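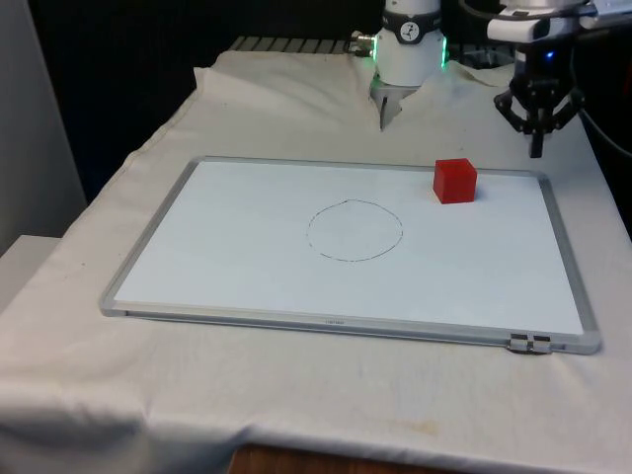 July, gone eleven at night, and I should be in bed with the window open instead of sitting at the kitchen table with a pen that keeps skipping.

Right, the day. Woke up far too early because the bins went, lay there composing an email to the landlord in my head, then got up and didn't write it. Toast, the last of the ginger marmalade (must get more, the market one and not the supermarket one, which tastes of floor). Missed the 8 bus by the length of a lamp post and walked the whole way in, which did me good, I suppose, though my shirt disagreed.

I'd promised myself I would finish the Stata homework before lunch and I did get through most of it. The course wants us to run the same thing three ways and write a paragraph on which one we trust. I trust none of them! I had 63 rows where I should have had more, and it took me until nearly one o'clock to find that I'd dropped the ones with a blank in the postcode column. Put them back, ran it again, felt very clever, ate a cheese roll over the keyboard.

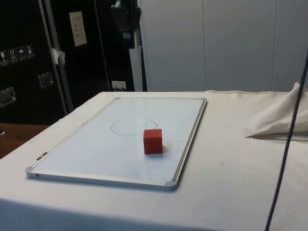
My cloths are a disgrace and I've finally admitted it. I got the big cream one from Ratanaporn, the fabric shop by the station, and I was so pleased with it, and I've not ironed a thing since. I've been thinking about it all evening, the way you do about something completely unimportant. The one on the table is all right, a few tiny dark specks on it if you look, and I can live with specks. The white one shoved in a heap near the back on the right is another matter, all creases with a pointy bit sticking out to the left like the toe of a slipper. I want it folded. I want all of them folded, in a drawer, with a bit of lavender, like my aunt's. Whether I'll do it is a different question, and I know my own record there.

The circle came out wonky too. I don't know why I mind, it's only pen on a whiteboard and it'll rub off, but it's an oval with a little bump on its right side and once you've noticed the bump you can't see anything else. Nipon says draw round a saucer. I said I'd thought of that (I hadn't). He has one of those steady hands that can do a straight line down a whole page, and he's infuriatingly nice about it.

Anyway, I do love that red cube. Such a good red! I'd paint the front door that colour if I was allowed, and I'm not allowed, see landlord, see email. I looked at paint on the Prondatmont website while the kettle boiled and they've got 29 reds, and every one of them is named after a fruit or a mood. Closed the page. Opened it again after supper. Closed it.

Supper was noodles with whatever was left in the bottom of the fridge, so a carrot and half a cabbage and the good chilli oil. Mum rang in the middle and I talked to her with my mouth full. She's had the garden chairs out and repainted two of them and run out of paint on the third, so now she has a chair with green legs and a bare back, and she thinks she'll leave it like that. I think she should too. She asked if I was sleeping and I said yes, which was nearly true.

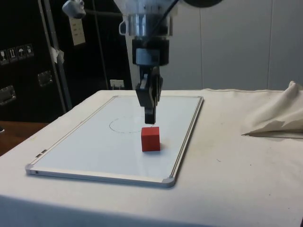

*by Nipon Sitthichai, borrowing the diary, with permission*

She's gone to clean her teeth and said I could have half a page if I kept it polite. So, hello, diary. For the record I was not being nice about the circle, I think it's a perfectly good circle. You can hardly see the line anyway, it's so thin and grey, and with the cube standing in front of the lower right of it who is going to inspect the edges? The board is a nice one too. I like the pale grey caps on its corners, mine at home has lost all its caps and it catches my sleeve every single time I go past.

I'd like it written down that I made the noodles. She has put "supper was noodles" as if they turned up by themselves. I also lost at Allitero, twice, the second time by 100 points, and she hasn't mentioned that at all, which I call restraint. I had a Q and no plan.

The tap in the bathroom is dripping again. I've told her I'll bring the spanner on my next visit and a new washer, if the shop has the small size.

She's coming back. I've left her the bottom of the page for the marmalade list.

*Me again. Marmalade (ginger), lavender, pen that works, washer for tap. And write that email!*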